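Plier ses sweats, vraiment ?

Gwenaël Sabatier jure qu'un sweat à capuche se plie en 20 secondes, à plat sur le lit, manches rabattues. Je demande à voir. Chez moi, la capuche fait toujours une bosse.
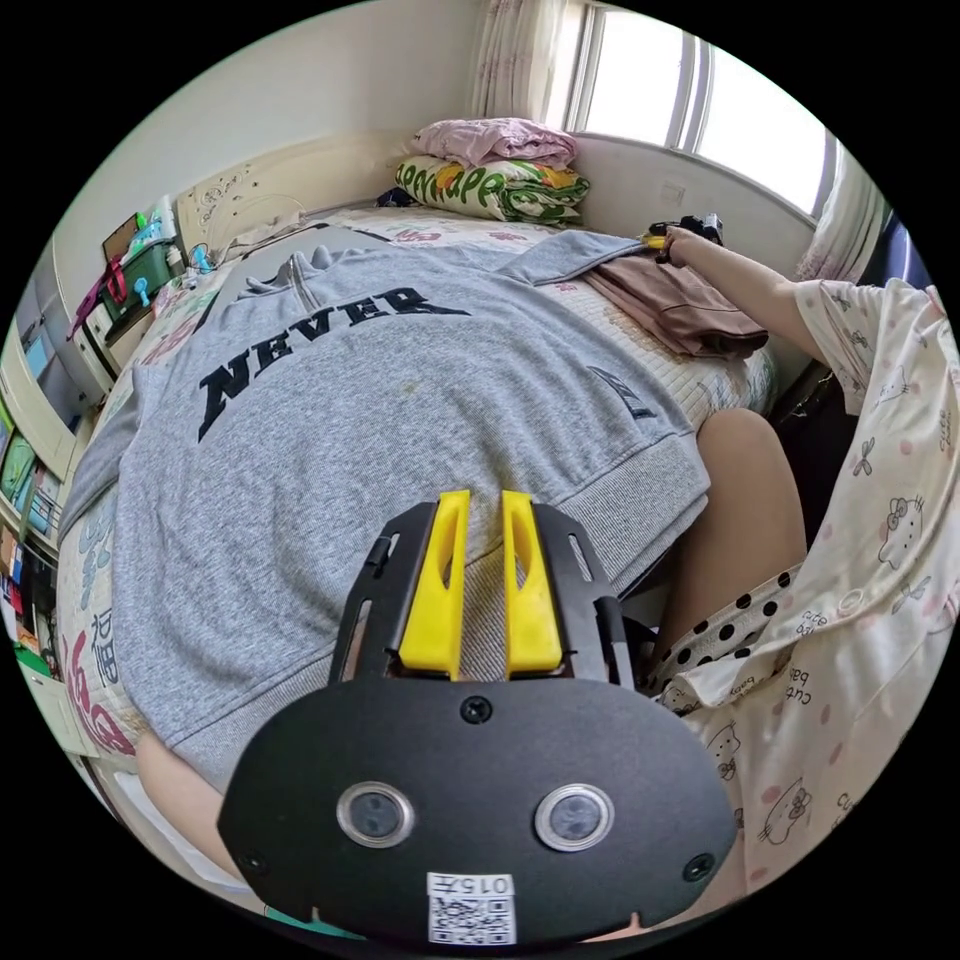
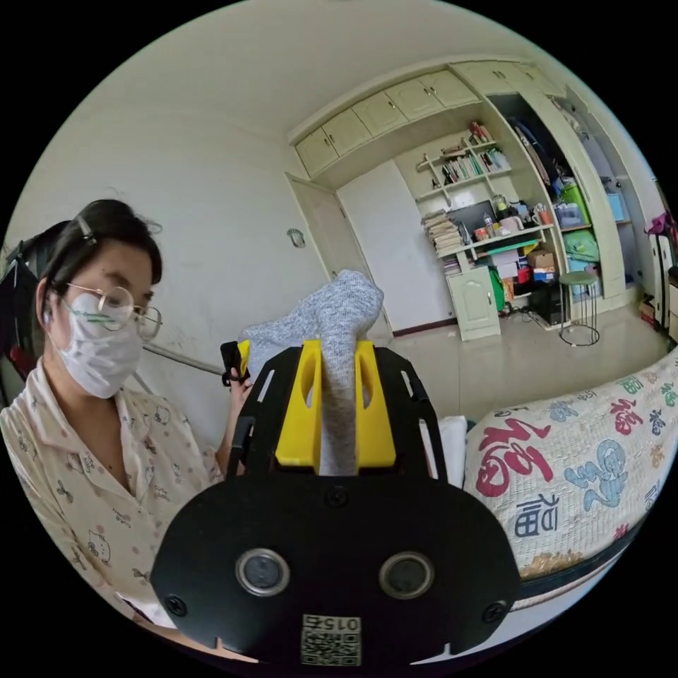
Le sweat gris « NEVER » d'abord, une chaussette grise ensuite.

Pour les chaussettes, Graciela Cáceres conseille de les ranger debout, en petits rouleaux. Mouais. Au bout de 2 matins pressés, mon tiroir redevient un tas. Je retenterai en mars, sans trop y croire.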